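Opinion > Robots > Out and About

Search this site Go

I went to the Riltcombe open day in December expecting to be bored by 4. I'd seen the videos, you know the ones, where everything is sped up and there's music. Instead I got a kitchen counter — a marble one, with a toaster and a cereal box and a mug with a lid, the kind of clutter I have at home — and I stayed until they put the lights out.
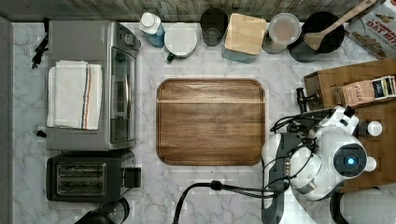

Words by Boglárka Szilágyi
42 comments | 19 shares

What I liked best was the mess! My gripe with robot demos has always been the bare table with one red cube on it. Who lives like that? Give me the striped towel dumped on top of the toaster oven, and the tea, and the coffee bag that says SMASH. If a white arm is going to work in my kitchen someday, it has to cope with my kitchen.

Jolán Fekete, who was running the counter, let us ask anything (almost 80 people came through, poor woman). A man near me wanted to know when he could buy one. She told him she had no idea, and I trusted the whole place more after that.

I do think they should slow down on the sales talk, though. The Celtbridge leaflet by the door promised me "free evenings." I like my evenings, and I like wiping down a cutting board with the radio on. Sell me help on the bad days and I'll listen.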